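Wenov would like you to stop buying robot arms. It would like you to rent the idea of one, at 90 dollars a month, and practice on that until you are good enough to deserve the metal. The product is called Cunura. It runs in a browser tab, it has been on offer since April, and I have now paid for it twice, the second time on purpose.

I should say where I stand. I run the automation side of a small packing business, which means I am the person who gets blamed when a gripper drops something. We own one arm, a secondhand Kuipers that cost us 4,000 dollars plus a weekend of my life, and it spends its working hours moving jars from one place to a slightly different place. Before any new part goes near it I want to know whether the fingers will close on the thing or fling it at the wall. Until this spring I found out by trying. The wall has opinions about this.

Cunura's pitch is that you find out on the screen instead. You choose a gripper, a room and an object, write your grasp routine, and let it run as many times as your patience or your laptop fan allows. The brochure says "true-to-life environments." I have been in a lot of workplaces and I am still waiting to walk into one of theirs. The rooms are shuffled on purpose, with odd colors and odd timber, so your software won't get too attached to one set of walls. I understand the reasoning. I also think somebody at Wenov had a lovely time with the paint.

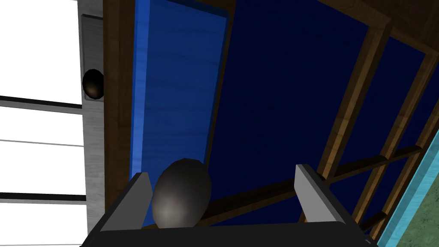
A Cunura grasp test from the gripper's side: fingers open, egg against the left one, a good deal of blue.

The egg is the best thing in the package. It is a plain dark shape with visible facets, nobody's idea of breakfast, and it has taught me more than the jars have. An egg shape forgives very little. Close on it when it's leaning toward one finger and you learn whether your routine centers the object or just hopes. Mine hoped. I had been getting away with it for two years because jars have straight sides and good manners.

So the simulator found a fault in my work that the real machine had been too polite to mention. That's worth a month's fee, and I said so to Ľubica Šimek, who keeps our books and had asked what Cunura was. She wanted to know whether the fault had ever cost us a jar. I said no. She wrote something down.

Now the complaints. The first is contact. In Cunura things touch very cleanly. There is a friction slider, which you set by guessing, and a second slider for finger pads, which you set by guessing what your first guess meant. My real pads are worn on one side and have label glue on them. There is no slider for label glue. I ran my corrected routine 2,703 times overnight, got a page of green check marks, and took it downstairs feeling like a man with a diploma. On the Kuipers it needed most of a morning's adjusting before I'd trust it with glass.

The second is the billing. The monthly price covers the rooms and the standard grippers. Bringing in your own object, which is the only reason a business would want this, lives in a higher tier that you reach by talking to sales. I talked to sales. They were very nice and wanted to know about my growth plans. I want to pick up a jar.

Drolard sells a rival package with no such tier, and I tried that too. It lets you upload anything, and its one room is a gray floor going off to the horizon in every direction – honest, I suppose, and about as cheerful as a tax form. After a week in there I missed the blue. The contact was no better, the manual was worse, and there was no egg.

People who write about this kind of software tend to say that it will replace the workshop or that it's a toy. I'd put it closer to a driving simulator at a county fair. You can learn to look both ways in it. You would still want an hour in a parking lot before anyone gave you the truck.

I'm keeping Cunura through the summer, on the basic plan, with the egg. If Wenov ever lets ordinary customers import a jar, I'll stay longer. Ľubica has asked for it to be listed under training, and whose training is still being discussed.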